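Bolsas kraft con cierre zip Clodow -- formato tienda

Ref. 2821-K. Disponible en 203 x 300 mm y en tamaño grande (consultar). Pack de 1.000 uds. o media caja.

Lo de siempre, pero con mejor cierre. Fuelle abajo, se queda de pie en el estante. Interior laminado. Para frutos secos, té, galletas, especias a granel, pienso, lo que sea. Café también, pero ojo: este modelo NO lleva válvula. Si tuestas tú, mira la gama Grandau, que sí la trae.

Novedades desde el 1 de julio de 2023:
Muesca de apertura a los dos lados (antes solo uno)
Zip más ancho
Nuevo color arena. El verde se acaba, no vamos a reponer

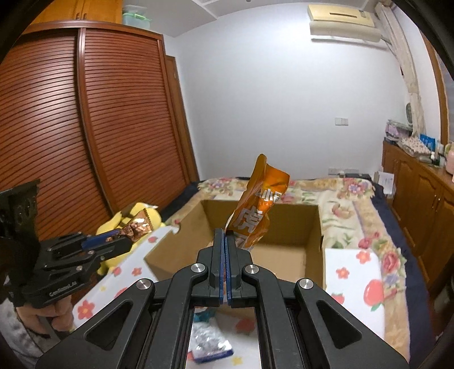

Cierre y llenado. Llenar hasta dos dedos por debajo del zip, no más, que luego no cierra bien y nos llegan las quejas. Pasar el dedo de lado a lado, apretando. Para venta al público recomendamos además termosellar por encima del zip -- sirve cualquier selladora de mano, la Sakska pequeña va de sobra. Una bolsa de snack como la naranja, con la parte de arriba doblada y arrugada, ya no la quiere nadie en el estante; con zip se dobla menos y aguanta la forma. Y si la mandas en caja de cartón con solapas, ponla de pie, con el fuelle abajo y sin apretar.

Impresión. Etiqueta adhesiva o tampón, las dos cosas agarran. El tampón tarda en secar, dale un rato antes de apilar. Impresión directa con tu logo a partir de 1.000 uds, un color. Dos colores: pedir presupuesto. Mandar el archivo en vectorial por favor, no una captura del móvil.

Conservación: sitio seco, sin sol directo. No congelar. No meter al microondas (lleva lámina metalizada por dentro).

Envíos
Salen del almacén de Cuesta. Pedido antes de las doce, sale el mismo dia. Islas, preguntar primero. En septiembre hacemos inventario y puede haber algun retraso -- mejor pedir con tiempo.

Devoluciones: packs cerrados sí, packs abiertos no. Las impresas tampoco, claro.

Muestras: mandamos una de cada color, pagas solo el porte. Pedirlas desde el formulario indicando la referencia.

También te puede interesar: etiquetas redondas kraft, cucharón dosificador, selladora de mano Sakska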